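Galerie – La préparation des colis du personnel
Maison Durrani, site de Hamitz

Chaque année, au mois d'avril, la Maison Durrani procède à la préparation des colis destinés aux agents des sites de Hamitz et de Clukon. L'opération se déroule dans les bureaux du service intérieur, sur les tables de travail habituelles, que l'on recouvre d'une nappe pour la circonstance. La présente page rend compte de cette activité et en rappelle les principales règles à l'intention des services participants.

Pour la campagne en cours, 146 colis sont prévus, répartis entre 11 services. Chaque colis réunit des articles de petit format, remis en sachets ou sous emballage individuel. Les articles proviennent de la dotation annuelle de l'établissement, complétée par les apports des services qui le souhaitent. Les produits frais et les contenants en verre ne sont pas admis.

Le tri

Les sachets sont d'abord étalés sur la nappe, toutes catégories confondues, puis rapprochés par nature et par taille. Les emballages froissés sont acceptés dès lors qu'ils demeurent fermés. Les emballages ouverts sont mis de côté et signalés au service intérieur, qui décide de leur remplacement. Les dates portées sur les articles font l'objet d'une vérification avant toute mise en boîte.

La mise en boîte

Les boîtes en carton sont fournies par l'établissement Pramier. Il est demandé de déposer au fond les articles les plus lourds et de réserver le dessus aux sachets souples. Les boîtes restent ouvertes jusqu'au contrôle final, effectué à 14 heures. Aucun ruban adhésif ne doit être posé avant cette vérification. Les services qui disposent de boîtes de réemploi en bon état peuvent les joindre à l'envoi, à condition d'en retirer les anciennes étiquettes.

La tenue des postes

Les bureaux demeurant en service pendant l'opération, les claviers, chemises et dossiers peuvent rester en place à l'arrière des tables. Les participants veilleront à ne pas y mêler les articles en attente et à conserver devant eux un espace de travail suffisant. Les documents nominatifs sont rangés avant l'arrivée des dotations. Les nappes sont restituées à l'issue de la dernière séance, secouées et pliées.

La remise

Les colis du site de Clukon partent en premier, par la navette du matin. Ceux de Hamitz sont à retirer à l'accueil, sur présentation de la carte de service. Les colis non réclamés sont conservés 14 jours, après quoi leur contenu est reversé à la réserve commune. Toute demande de modification de la liste des bénéficiaires est à adresser au service intérieur par la voie habituelle.

Sur la table de préparation

Une boîte en carton ouverte, à l'intérieur blanc, garnie de quelques petits articles ; sur la nappe bordeaux, des sachets jaune moutarde, beige et vieil or voisinent avec des emballages rouges et brillants.

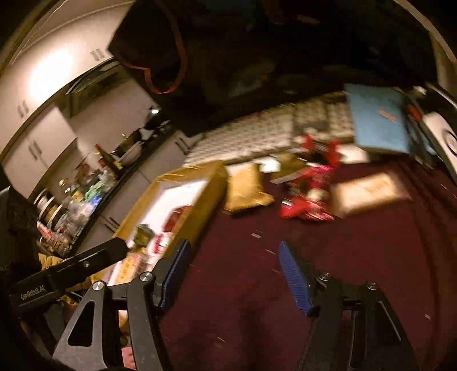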